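Best way to clean a green drop cloth without wrecking it (or the floor)?

Posted in Workshop & Garage – Cleaning and Floors

ikhsan_khoo
Jun 20, 2022

Hi everyone, long-time reader and hardly ever a poster, so please be kind! We have a shared workroom at Brelludgate with a painted floor that I'm quite proud of (two coats of Pesonen floor enamel, and I still remember how my knees felt afterward). To keep it nice I spread a big green cloth wherever there's messy work going on. It catches sanding dust, glue drips, little trimmings, all of it.

My trouble is that the cloth is getting tired. It has a tear, it never wants to lie flat anymore, and every time I pick it up half the mess seems to end up on the floor I was trying to protect. I've been folding it up and shaking it out the back door, but grit still gets through and I can feel it under my shoes. Can I put the thing in a washing machine? Is it worth patching, or should I give in and buy a new one? The only one I've seen locally is a Hondwood cloth for $44, and that seems like a lot for something I'm going to spill on.

Thanks so much in advance for any help.
Ikhsan Khoo

Duretti_Fan28

Just buy a new one. Mine was from a paint store and it's fine. Don't wash it, the glue gets everywhere.

marlow_bench

Welcome, Ikhsan! I've been fussing over shop floors for longer than I'd like to admit, so I hope you'll forgive a long answer.

First, picking it up. Don't lift it by the middle and don't drag it. Vacuum the cloth right where it lies, with the brush head on and the suction turned down so it doesn't swallow the fabric. Go over the edges twice, as the rumples hold more grit than you'd believe. Then bring each corner in to the center, so you end up with a sort of bundle, and carry that outside before you shake anything. Run a dry dust mop over the floor afterward, and only then a damp one with a drop of dish soap.

Second, washing. It depends on the backing. If one side feels rubbery or slick, keep it out of the machine and never put it in the dryer – I lost a very good one that way one February and was peeling bits of it off the drum for days. Hang it over a fence, hose it down, scrub the spots with a soft brush and let it dry completely on both sides. If it's plain cotton canvas, pick off any hard glue with a plastic scraper and wash it cold by itself. Expect some shrinking.

As for the tear, a small one is well worth patching. Cut a piece of canvas a couple of inches bigger all the way round, round off the corners so they don't catch, and stick it to the underside with fabric glue. Leave it overnight under something flat and heavy. If the cloth has gone thin all over, though, a patch only moves the problem along and I'd put the money toward a new one.

Ours is much the same sort of thing as yours, and it's still in use with a worn patch and all. 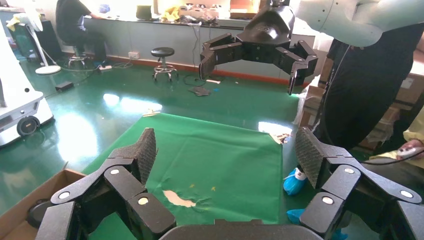
Our green cloth on the shop floor, torn patch and rumpled edges included.

One more thing, on a glossy floor like yours: a loose cloth can slide. A few strips of rug gripper under the edges help a great deal, and they keep it flatter too. Peel them up at the end of the week so they don't leave marks on the paint. Good luck, and do let us know how the patch holds!

ikhsan_khoo

Thank you both! Mine has the rubbery backing, so it's going over the fence with the hose this weekend. I'll try the patch before I spend the $44.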